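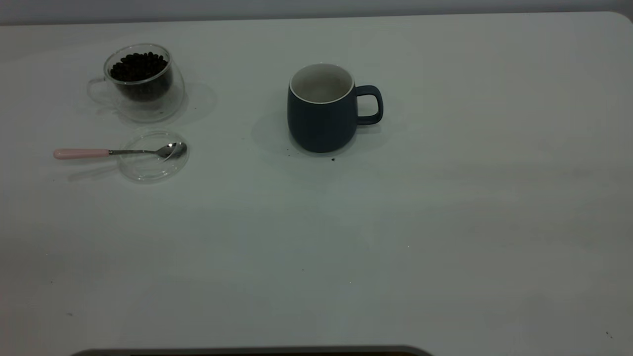
Illinholm Coffee Rooms is pleased to share its guidance on serving and storing coffee at home, prepared by our training department under Nermin Baysal. The posts below follow the order of our introductory class. 1/9

Whole beans keep their flavor longer than ground coffee. We advise guests to buy whole beans in small amounts and to grind only what the next pot requires. 2/9

A glass cup filled with dark roasted beans makes a good display on a white table. Beans left out in this way should be treated as decoration – they lose their aroma quickly and should not be returned to the bag. 3/9

Double-walled glass slows the loss of heat and keeps the outside of the cup comfortable to hold. Please inspect the rim before each use. A chipped cup should be retired. 4/9

Clear glass discs are easily overlooked on a pale surface. At our Pandby location, staff are asked to rest the teaspoon across the disc so that it can be found again. 5/9

Teaspoons with colored handles should be washed by hand in warm water unless the maker states otherwise. The pink ones are requested most often by our guests. 6/9

For a standard pot, our trainers weigh out 60 grams of beans. Barış Altıntaş has revised the printed chart, and copies are available at the front counter in Pandby and Alby. 7/9

Store the remaining beans in a closed, opaque container away from the stove. Refrigeration is not recommended. 8/9

The next introductory class will be held in July at Alby and is limited to 40 places. Registration is handled by Elif Naz Uysal at the front counter. Questions about the chart may be left as a reply to this post. 9/9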